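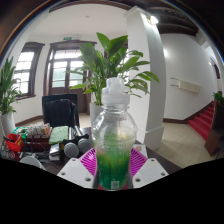
Clear bottle, white cap, lots of green.

February 2018

Seed day! I've been waiting for this since the clocks went back, and the parcel from Chidiac finally turned up this morning, squashed behind the bin. Two kinds of tomato, a climbing bean I've never grown, and a chilli called Pravach that the catalogue says is "for the patient gardener". Well, we'll see – I've got the propagator on the landing already and I keep going up to check that the little light is on.

Walked down to the Onomgate plots after lunch, frost still white along the hedge side. The garlic is up!! Seven good green noses, and the broad beans have come through the worst of it, though something has had a nibble at the end row (pigeons, I bet). I dug until my back complained and got two barrows of muck on to the squash bed.

Spent the evening drawing the plan on the back of an envelope. Beans where the peas were, peas where the leeks still are, and a proper block of sweetcorn this time instead of one silly line of it. I want sweet peas up the shed as well, the really dark ones.

Must remember: labels, more twine, and ring about the water butt. Chillies go in tomorrow before breakfast.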